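Notes on Reading Textile Archives: The Frota Papers

The purpose of this post is to set out, for colleagues and interested readers, the present state of my reading in the Frota papers. The collection came from a family linen firm which wove table cloths, hand towels and bed sheets in the valley below Brestetti. It consists of order books, wage sheets, letters and pattern cards, held in 65 boxes. I began in October and have now completed the first 20.

The firm is of interest because it kept its records of complaint. Most mills of this size discarded such letters once the matter was settled. Frota bound them by year, with the reply copied on the facing page. A hotel writes that its napkins have shrunk; the office answers that the wash water was too hot, and encloses a printed sheet of washing advice. The tone is courteous on both sides and becomes less so by the third letter.

Maxence Bailly, whose earlier survey of the order books remains the standard guide, dated the washing sheet to the firm's final decade. I would place it earlier. The paper is the same as that used for the price lists of the Risari branch, and the branch had closed before the period he proposes. The point is a small one, but it affects the order in which boxes 11 to 14 should be read. 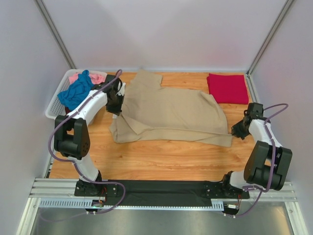
Wood-grain tabletop, aluminum rail and paired arms.

The wage sheets require more patience. Workers are entered by loom number until the move to the new building, known in the papers only as Usine, and by surname after it. There is no list that joins the two. I have been able to match several weavers through fines, which were entered in a separate book with both name and number. The fines are for lateness, for broken thread and, in one case, for singing.

Hemming was done at home and paid by the dozen. The sheets record 387 dozen towels returned in the best month, and a rate that did not change for many years. Letters from the hemmers are few. Those that survive ask for better light thread, which was easier to see in the evening, and for payment on Monday instead of at the end of the month. The second request was granted. The first was passed to the buyer, and I have not found his answer.

Readers have asked how the cloth itself was judged. The inspection book gives the procedure in plain terms. Each piece was opened on a table near the north windows, turned once, and passed or marked at the fault with a knot of red thread. An inspector was expected to clear 60 pieces before the noon meal.

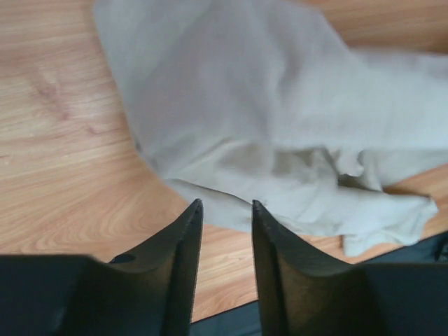 Access and Next Steps

The papers may be read by appointment in the mornings. Boxes 21 onward are not yet numbered at the level of the single folder, and requests for them should state the year and the type of record. Pencil only is permitted at the desks.

My own reading will continue with the letters of the Risari branch. I should be grateful to hear from any reader who holds a copy of the printed washing sheet, in particular one that bears a printer's name at the foot.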